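Pindevel Viewer Guide, Section 11: Voting in Hevalgate from the app

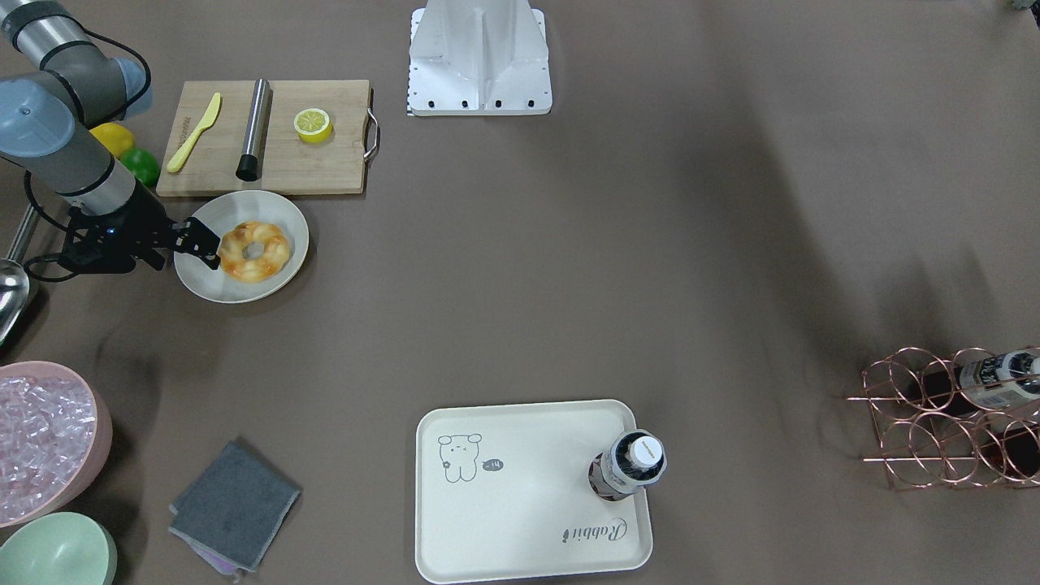
Kiyoshi Tanabe wrote in to say his save vote never showed up in the live tally, and that he'd followed every step.

1. Open the episode page and tap Vote.
2. Pick a houseguest. You get 2 votes per eviction, supposedly.
3. Wait for the receipt number.

Note: The "live" tally sat at 2386 all through June. Trust the receipt.

Caution: Closing the app early may lose your vote.

135 shares | 11 comments
Contact Pindevel | Back to top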